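Birkness Project: data gathering meeting

Minutes of the October meeting, held in the ground floor meeting room, Lamont building

Present: project lead (chair), two operators, data engineer, training engineer, lab manager (minutes)
Apologies: safety adviser

The meeting opened at 2 pm.

1. Minutes of the last meeting
Agreed, with one correction. Under item 4, "Skunard" should have read "Jalen". Skunard is the storage server and Jalen is the labelling tool.

2. Matters arising
The replacement fingertips have been ordered but there is no delivery date. The lab manager will ring the supplier again.
The booking sheet for the lab has moved to the shared calendar. The paper copy on the door is no longer valid.

3. Progress on the tableware task
The target is 1,000 accepted examples before the next training run. The operators said the target could be met if sessions stay at their present length. Sessions are 30 minutes, followed by a break. A request to lengthen them was discussed and turned down, as the later examples in a long session have tended to be slower and to contain more corrections.

The training engineer asked that failed grasps be kept and marked as failed. At present one operator deletes them and the other does not. It was agreed that all attempts are kept from now on. Jalen needs a new label for this, and the data engineer will add it.

4. Layouts
The training engineer reported that the last model did well on dishes standing apart and badly where rims overlap. Too many of the early examples had wide gaps between items. Operators are to set out closer arrangements, with bowls against plates and cups in between, and to change the layout after every 20 examples.

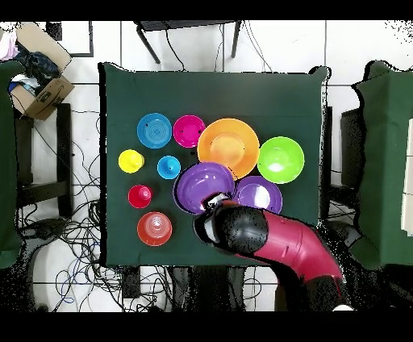
There was some discussion of whether the starting layout should be drawn up in advance or left to the operator. The chair preferred a printed list. The operators thought this would slow things down and lead to the same layouts coming round again. Left to the operator for now, to be looked at again next time.

Approaching a bowl by the near rim is allowed. Operators should not pick the same side every time.

5. Depth recordings
The data engineer has found missing depth points along the edges of the arm in a number of recordings. These are to be kept as they are and not filled in before upload to Skunard. Filling can be done at training time if wanted.

6. Any other business
File names must carry the operator code. Files without one will be sent back.

Actions
Lab manager: chase fingertips.
Data engineer: add failed grasp label to Jalen; write a short note on the depth gaps.
Operators: closer layouts from the next session.
Training engineer: send round the results by layout type.

The meeting closed at 3.10 pm. Next meeting in November, same room.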